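Shared Workspace Forum — Finadier Building, Facilities and Upkeep
Topic: Care of desks and purifiers

Brenus_Desk2
Members are asked to keep desktops clear overnight. Please reply with objections. 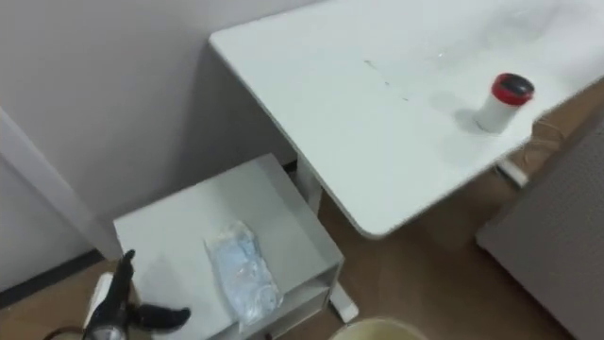

Scuff marks are my concern. Canisters are slid about and the finish suffers. The white desk has a thin diagonal streak of gray specks near its center, and the red-lidded container could stand on the cabinet instead.

hrynyshyn478
I must disagree. Cabinet tops collect clutter as well — a plastic bag is already lying on that one. A felt pad would suffice.

Brenus_Desk2
Pads were tried on 60 desks and went missing. The purifiers also need a wipe along the upper front edge.

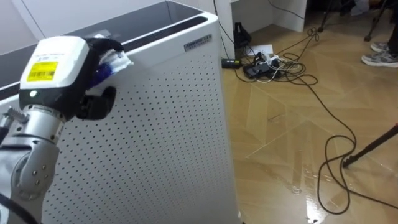

Burkormont Annex, February

Dry cloths only on the perforated front panel, please. Spray must be kept away from the top grille.

unit1059
Agreed on the cloths. I remain opposed to the overnight rule.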